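Food Presentation, Unit 7: The Divided Round Tray
Handout for the Donilell evening course, revised May

Bring this sheet to the practical. Last term's was used as a coaster.

A divided tray lets a small amount of food look intended. Four pieces on a flat dish are leftovers; four pieces in wedges are a selection. The Lindqvist notes give this 700 words, and you may read them if you have a long train journey.

Terms for the written part:
Wedge: one compartment.
Hub: where the dividers meet. Leave it bare.
Stray: any piece lying over the rim. 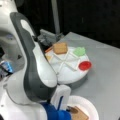

Fig. 1. Round board with four pieces; a tan square on the paper plate.

Paper plates are acceptable at this level. So is anything that passes for a cracker. Marks are for placing, and nobody has ever lost one for the crockery, though a few have lost several for touching everything twice.

Colour next. Keep strong reds away from one another and let the pale things have some room. Square pieces in a triangular wedge will never sit properly. Choose which corner is going to annoy you and point it outwards. A stray costs 3 marks at final inspection, so look along the rim before you put your hand up. 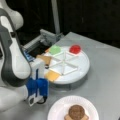
Must every wedge be filled?
Leave some empty if you have little to serve, and spread the rest so the gaps look deliberate.

For next time: read the Vunura sheet on garnishes and sketch a tray of your own, in pencil.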